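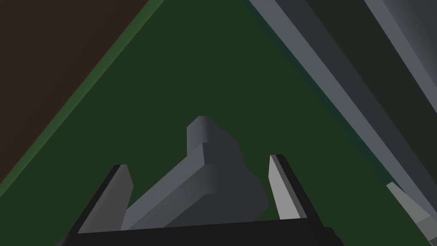
*Gripper above a work surface, computer rendering.*

## Report on the July visit to the Fahy Paper Mill

The Regional Heritage Office visited the Fahy mill at Stusness in July, at the invitation of the mill's operating trust. The purpose was to review the condition of the site and to see how hand papermaking is presented to the public. Our delegation was led by Amrit Després. The mill was represented by its site manager, Ha-rang Choo, who remained with us for the whole of the day.

**Buildings and water supply**

The mill stands on the east bank of the Iltine, below the old road bridge. The main range is stone under a slate roof and is in fair order. The drying loft above it was closed to visitors for two seasons while the floor was repaired, and it has now reopened with a limit of 40 persons at a time. The louvered shutters on the river side still need attention. Several are held in place by cord, and the trust has asked for quotations from local joiners.

Water is drawn from the headrace through a settling tank and two sand filters. Ms. Choo explained that spring runoff leaves a brown tint in the sheets, so the mill makes its white papers from early summer onward. The waterwheel no longer drives any machinery but is turned on open days.

**Papermaking**

Visitors may watch the full process, from the sorting of cotton rags to the pressing of finished sheets. The vat room was the strongest part of the tour. Two papermakers work at a single vat, one forming the sheets and the other laying them between felts. A full post at Fahy is 137 sheets, a number the mill has kept from its earliest surviving account book - no explanation for it is given there.

The trust has also brought back Pimum, a heavy buff wrapping paper once sold to grocers in the valley. It contains 5 percent flax and is sized with gelatin. Samples were passed around and compared with an original sheet from the archive. The new paper is slightly paler.

**Visitor arrangements**

Tours last nearly two hours, and groups of more than eight are divided before entering the vat room. Signs are clear on the ground floor and poor on the stairs. The shop and the small reading room are reached without steps; the loft is not. We suggested that a display of loft drying be set up on the ground floor, and Ms. Choo agreed to raise this with the trust.

**Matters to follow**

- Quotations for the shutters, to be sent to this office by the trust.
- Storage of the account books, which are at present kept in an unheated room.
- Sunday opening through the autumn, subject to staffing.

Mr. Després will return to Stusness to inspect the filter house, which was locked on the day of our visit.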